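Cudport Community Help > Home > Laundry and Fabric Care

Pillowcases and cotton shirts coming out stiff since we moved

Posted by Iida Miettinen
Tuesday, 4 replies hidden, 2,047 views

We moved into a second-floor apartment in May and everything I wash now feels stiff when it dries, pillowcases and cotton shirts most of all. Towels are bad too, but I expected that with line drying. At our old place I used the same detergent, the same amount, and the same drying rack, and things came out fine.

The washer came with the apartment. It is a front loader and I don't know how old it is. I run most loads on warm with a full cap of liquid detergent and some fabric softener. I have tried doubling the softener and it made no difference to the shirts. The towels seem to soak up less water than they used to.

Is this the washer, the water, or me? I would like to try the cheap fixes before I call the landlord.

Boglárka Takács
Most likely hard water plus too much detergent. The two together leave a film on the fabric, and the film is what you feel once it dries.

Check the water first. You can get a pack of test strips for a few dollars at a hardware store. Dip one in a glass of cold tap water, wait as long as the package says, and compare it to the chart. Your water company may also list hardness on its website.

Then cut the detergent. A full cap is meant for a large, dirty load. For a normal load in a front loader, fill to the lowest line on the cap. If your water turns out to be hard you may need to go up a little from there, but start low and see.

Stop using the softener for now. It coats the fibers, and that is why your towels have quit absorbing.

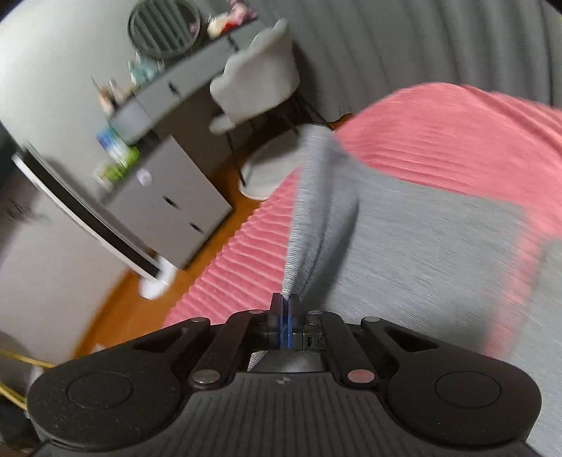
To get the old buildup out, wash one load of the stiff things on the warmest setting their labels allow, with no detergent and no softener. Watch the drum partway through. If you see suds, that is leftover soap coming out of the cloth. Run it again until the water stays clear. It took me three rounds with a set of sheets, and one round with everything else.

After that you can add washing soda to regular cotton loads if the strip says the water is hard. Don't use it on wool or silk.

Last thing, shake each piece out hard before you hang it, and again when it is nearly dry. Line-dried cotton will never feel the same as cotton from a dryer, but it should bend.

Rebecca Dal Bello
vinegar. half a cup where the softener goes. been doing it for years

Aino Niskanen
I agree with Boglárka on the detergent. I would be careful with vinegar in every load, as some washer manuals warn that it can be hard on the rubber parts. Look up the manual by the model number, which on most front loaders is on a sticker inside the door.

Also pull out the detergent drawer and look behind it. Mine had a thick layer of old softener at the back from the previous tenant and it was washing into every load. Hot water and an old toothbrush took it off. Clean the filter while you're at it if your machine has one you can reach, and put a towel down on the floor first.

If the strip does show very hard water, ask the landlord whether the building has a softener. Ours did, and it had been out of salt all winter.

Iida Miettinen
Thank you all. The strip came out at the second-highest color on the chart. The drawer was disgusting. I've done two rounds with the shirts and there were still suds on the second, so a third is going in tonight. I'll write to the landlord about the building softener tomorrow.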